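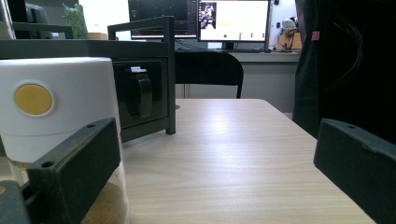

Cempaka Krishnan asks why we don't drop the SLAM poses completely and regress gripper motion straight from the wrist images. Fair question, and the answer takes more than one post, so thread.

1/ Context for new followers: I maintain the alignment code in Stestusell, the tool that turns hand-held gripper recordings into action labels. Input is video plus IMU. Output is a 6-DoF pose and a finger width per step.

2/ We did try direct regression. Per-step error looked fine. Integrated over a full reach it drifted enough that the arm closed its fingers beside the container and carried on as if it had it. Small bias, same sign every step.

3/ The SLAM track has the opposite problem. Globally it stays put, locally it jitters. If you difference it at 60 Hz you train the policy on noise. So we fit a spline first and difference the spline.

4/ Knot spacing matters more than I expected. Too tight and you keep the jitter. Too loose and you shave off the short stop before the grasp, and the policy learns to arrive at speed.

5/ Tabletops like the one in the first post are hard on the tracker. Pale wood, long streaks all going one way, a bright reflection in the middle. Features slide along the grain. A lot of the useful corners come from whatever is behind: shelf edges, monitors, a chair back.

6/ The gripper fingers are in view the entire time and they have nice high-contrast screw holes. The tracker loves them. They also never move relative to the camera, apart from opening and closing, so they vote for "camera is still". Mask them before feature extraction. Yes, both of them.

7/ Same goes for people close to the table. A dark jacket has few features, but creases and tags get picked up, and they move when the person does. We don't mask people. RANSAC throws out most of it. Where it doesn't, the residual check in step 9 usually catches the segment.

8/ Monitors are a mixed case. The bezel is a good landmark. The content is not, if a window is redrawing. I have a branch that down-weights any feature whose descriptor changes while its position stays fixed. Not merged. It costs too much on long recordings.

9/ Residual check: reproject the map points through the fitted spline, take the median per window, reject the window if it passes 2 pixels. On the current set that rejected 3,611 windows. I went through 400 of those by hand. Most were blur from fast wrist rotation, then reflections, then people.

10/ Faizal Mangundap asked whether we interpolate across rejected windows. No. We split the episode. Interpolated poses look smooth and the policy believes them.

11/ Time sync is its own thread. Short version: the IMU clock and the video clock disagree by a constant plus a slow drift. Estimate both. Estimating only the constant gets you a good start of the episode and a bad end - the end being where the grasp is.

12/ Back to Cempaka's question. I do think a learned residual on top of the spline is worth testing, trained only on windows that pass the check. Utier has a config for it under experiments. It runs, the loss goes down, and I have no arm results yet.

13/ One known bug: if an episode starts with the fingers closed, the width calibration takes that as the open position and every width after it is wrong. Start open until the fix is in.

14/ Masks and the splitter are on main as of 29 May 2018. The sync code is still on my branch and needs a rebase before anyone else should touch it.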